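Can a machine tidy up yet? Speaker notes
Carol Oakley, Clidcombe open evening, 26 Aug 2024
Slides by Weronika Pawlak

OPENING (slide 1)

Thank Neville for the introduction. Say who I am and move on quickly.

Start with the question I get from relatives. When can I buy one that does the house? My answer is still no date. Dishwashers and washing machines have been good for years, but they need someone to load them, and the loading is what we are talking about tonight.

Mention the Goodall warehouse visit in October. Same carton size all shift, same conveyor height, same light. Machines are fine there. The returns desk next to it was still all people. Roy Naylor has the longer version if anyone wants it over coffee.

SLIDE 2: THE BOX

Ask for hands up. Who has a box like this at home or behind the counter at work? Wait for it.

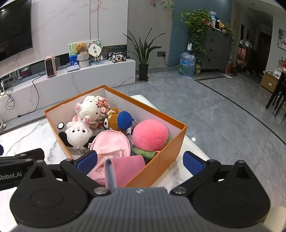

Slide 2. Soft toys and small bags in an open box.

Points to make:

Soft things change shape when you squeeze them. A program that knows the outline of a plush bear on a shelf may not know it lying on its side with another toy against it.

Fluff hides edges. Point at the bright pink ball. A person pushes their fingers in until they feel something firm. A gripper without much sense of touch has to guess how far to close.

Chains, key rings and clasps catch on things. Pick up one item and you may get its neighbor too. Iwona calls this the tangle problem and has a whole talk on it.

Layers. The darker pink case overlaps the little backpack, so the order matters. Children work this out without being told.

Then the part people forget, which is deciding where things go. "Tidy" means something different in every house. The shop that wants its display box sorted by color and the parent who just wants the lid to close are asking for two separate jobs.

(If short of time, skip to slide 5.)

SLIDE 3: NUMBERS

Our own bench test with the Vamier arm. 47 soft items, one at a time, from a bin to a tray. It placed 46. Sounds finished. Pause.

Now the same items piled together, with the chains left on. Six placed before a person had to step in. Do not rush this slide. The gap between those two results is the talk.

SLIDE 4: THIN AND SMALL

Thin things are their own problem. There is very little to hold, and a small error in angle means it slips or turns.
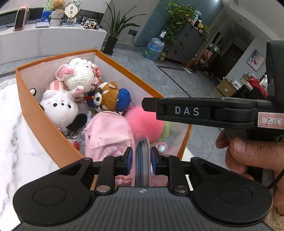 Priltel Handling Group — Home and Retail Tasks

Keep attention on the blue pads and the thin round item between them. Two pads facing each other is about as simple as a hand gets, and it will hold a lot of household objects if it arrives at the right angle. Arriving at the right angle is where most of our effort goes.

Note the hand on the grip at the right as well. With a person guiding a tool, the judgment comes from the person. Say this clearly, as audiences tend to give the hardware credit for it.

SLIDE 5: SO, CAN THEY?

Shop floor: yes for repeated picks of stiff items in known packaging. Partly for restocking. No for a mixed box that customers have been through.

Home: yes for floors, mostly. Folding towels, slowly. Clearing up after children, no — at least nothing I would leave running while I went out.

QUESTIONS

Cost usually comes up first. We don't quote prices. Pass that one to Neville.

Jobs will come up too. Say what we saw at Goodall and stick to it.

Handouts are on the table by the door. Return the clicker to Weronika.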